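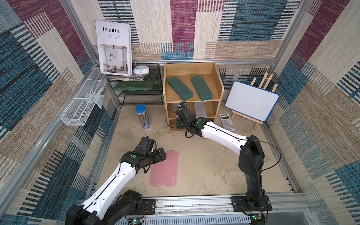 Fakedis is a counseling practice for couples and families whose children have grown up and moved out, or are about to. We opened in Curnau 14 years ago with two counselors and one rented room. Our waiting area still looks much as it did then, and the reading matter is no better: a magazine propped upright on a black wire mesh shelf, with more papers and magazines lying flat beneath it, is the sort of thing you will find while you wait. Most people don't wait long. We leave a gap between appointments so that one couple is not walking out as the next walks in.

Today there are 8 counselors on staff, all licensed, and two offices. The Curnau office handles most of the couples work. The Jerari office opened later and sees more parents with adult children, including those whose children have moved back home.

What we do

Our main program runs for six sessions. The first is a joint meeting where each partner says what they want to be different. The next four are working sessions on a topic the couple picks - money, time alone, housework, aging parents, sex, or how often to call the kids. In the last session we look at what has changed and what hasn't. Some couples stop there. Others come back once or twice a year.
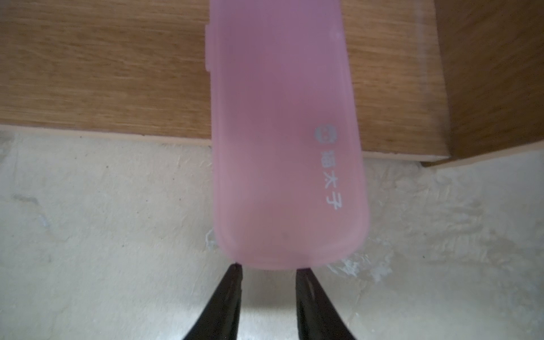 One former client wrote to us that she and her husband had talked about school schedules for twenty years and had to learn how to eat dinner together again. We hear this often. It does not mean the marriage is in trouble, and we don't treat it that way unless the couple tells us it is.

We also run the Bùi Workshop, a weekend course for groups. It has no private counseling in it and nobody is asked to speak in front of the others. The next one is in October. Over 134 couples have taken it since we started.

How we work

We do not take sides and we do not tell people whether to stay married. If one partner wants to come alone, that is fine, but we will ask early on whether the other knows about it. Notes are kept by the counselor and are not shared between offices without your written consent.

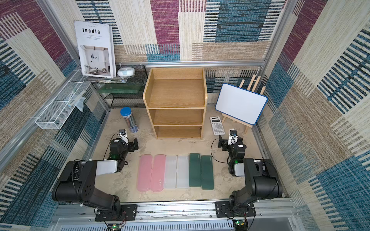 A reader of our newsletter asked whether it was too late to start after thirty-five years of marriage. We have worked with couples married longer than that. The sessions are the same, though the topics lean more toward health and retirement.

Fees are set per session and are listed on the fees page. A reduced rate is available - ask when you book. Evening appointments are held in Curnau only.

Home | About Us | Counselors | Workshops | Fees | Contact

Shares: 8 | Comments: 0

Related
When the last one leaves: the first three months
Adult children moving back in
Questions to ask before your first session
Retiring at different times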